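Keeping root vegetables crisp: what I'd skip and what I still do

Every fall the same storage tricks come around again, and most were never tested past a second weekend. I have been through a fair number of them in a kitchen with one small fridge and no cellar, and my list of things worth doing has gotten short.

Start with the greens. Twist or cut them off radishes, carrots and beets as soon as you get home. They pull water out of the root, and a bunch left whole goes rubbery fast. On beets, leave an inch of stem so they don't bleed in the pot. This one I believe.

Then there are the green "freshness" discs. I bought a Korkby one, put it in the left drawer and left the right drawer alone. After 5 days I couldn't tell the carrots apart, and neither could anyone else at dinner. Save your money.
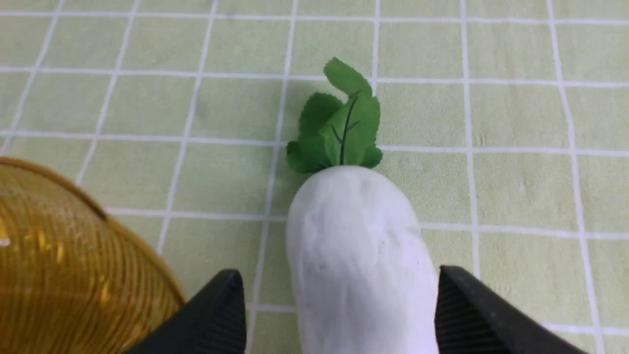
Do radishes keep better in a jar of water?

They stay crunchy for a week or so if you change the water every other day, but they lose some of their bite – fine for salads, dull on buttered bread. A damp paper towel in a loosely closed bag does nearly as well and takes up less room.

Boxes of sand are the old answer, and I was ready to like them. Mine weighed more than 40 pounds once filled, lived in the garage from September on, and got grit into everything. The parsnips did hold up. The turnips sprouted anyway. If you have a cold, dark corner and a strong back, go ahead.

Vented tubs are a mixed bag. The Urano has a rack in the bottom that keeps roots out of the puddle, and I use it. The lid dial, with its little pictures of vegetables, made no difference I could find – mine has sat on the lettuce setting since spring.

Don't wash anything before it goes in. Brush off the dirt, keep apples in a different drawer, and check the bag for slime when you reach in for something else.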